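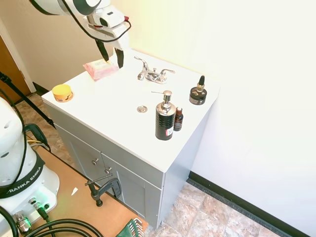
Where do the wipes go when the counter is clear?
Back left, flat, label up.

Wednesday, vanity layout, Kestunmont. Pump bottle stays on the right by the small brown bottle. Tried the wipes further forward and didn't like it, too close to the basin.

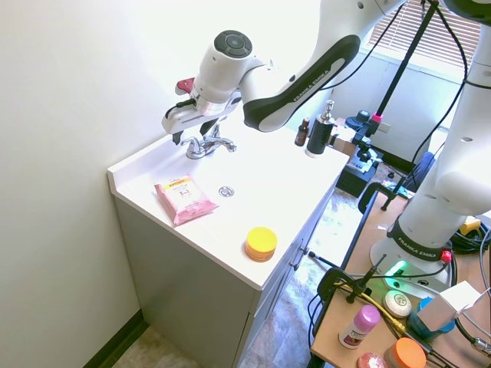 The yellow-lid jar keeps drifting toward the front edge. Move it left next time and leave it there. Still 2 items to place from the Azevedo list. 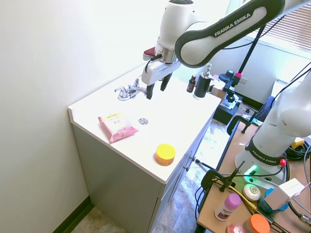
Wipes front left, jar near the front edge.

Drain cover to be wiped before each reset. 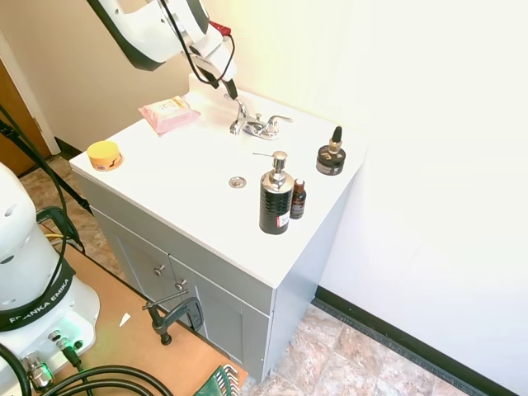
Does the price sticker come off the soap dispenser?
Leave it on until the Prosisov order is checked.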